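The Clalow sale shed has been on my mind since August, when I promised in these pages that I would write something about floors and closets. I meant to do it sooner. Then the plum jam took over my kitchen, and then my sister came to stay, and now the evenings are drawing in and everyone is asking me where to put their boots. So let's get to it!

Several of you wrote in after the last newsletter to say that the low, dark spots in your homes are the ones that bother you most: the bottom of the hall closet, the space under the bottom shelf, that awkward alcove where the vacuum used to live. I have one myself, and for years I simply threw things at it and shut my eyes. What finally changed matters was a mat. A plain little flat one, put down right in front, so that anything coming out of the dark has somewhere to land before it gets to the good floor.

Darren Treloar on Melnyk Street has been saying this to me for ages (he is very patient with me), and he prefers a mottled pattern to a solid color every time. A solid mat shows each crumb and thread by lunchtime. Beige and cream with a bit of soft pink and some brownish-green flecks will forgive you for days, and it sits nicely on a pale floor without shouting at you when you come around the corner.

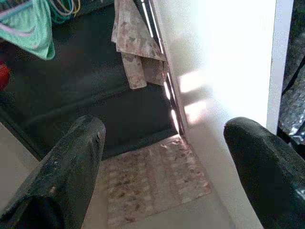
## Getting yours to lie nicely

Bring the far edge of the mat right up to the base of the closet or alcove. If you leave a gap, grit collects in it, and you will be down on your knees with a butter knife come spring. I like a little bare floor showing on the other sides, mostly so I can get the broom around it.

Go for a flat mat over a thick one if there is a door that swings across it. Wayne Gagnon bought a lovely deep fluffy thing last winter and had to take it back to Skonach Home the same week, as the closet door wouldn't open more than a hand's width. He has a flat one now and is much happier, and so is the dog.

Shake it outside once a week, and turn it end for end when you think of it, especially if it gets strong light on one side. Mine went pale along one edge before I caught on.

## A few odds and ends

The spare mats from our household swap are still in the shed, 8 of them at last look, all clean and rolled. Come by any morning before noon and take your pick. The swap brought in 328 dollars for the Gasura reading room, which will go toward the new shelves, and I thank every one of you who carried something heavy up that hill.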